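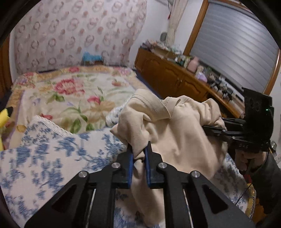

Two-gripper fold, beige garment over a floral bedspread. Blue finger pads on the near unit.

Ruvon Hand-Held Gripper Pair — Planning & Pricing Notes
Updated 4 June 2025

Sold as a pair. Single units on request, ask first, lead time is longer.

Who buys it: teams recording cloth and household tasks for arm training, who need hours of real bedrooms and kitchens and don't want to haul an arm up the stairs. One operator, one gripper per hand.

What's in the case
2 grippers, black
Spare finger pads, blue
Charger and cables
Hex key (don't lose it, the screws are an odd size)

Not included: storage drives, tripod, carry straps. Budget for these seperately.

Cost planning
Finger pads are the line item people forget. Fabric work eats them. Plan on a swap every 65 hours of recording, sooner with denim or zippers. Pads ship from Orkenstead, 30 days if we're out. Order ahead — the April batch went fast.

Storage: 900 GB per pair is a sane start. More if you keep raw video.

Rent or buy? Short pilot, rent. Anything past one season, buy. Rental fees come off the purchase price if you convert before the return date.

Compatibility
Works with the Fleltska mount plate. Older Ghumman plates need an adaptor, sold on its own page. Check your plate before ordering, we do charge restocking on opened adaptors.

Before you request a quote
How many operators
Homes or lab, or both
Soft goods, hard goods, mixed
Ship-to adress and dock hours

Quotes hold for 30 days. Purchase orders OK. Label your units when they arrive, left and right get mixed up on busy sites.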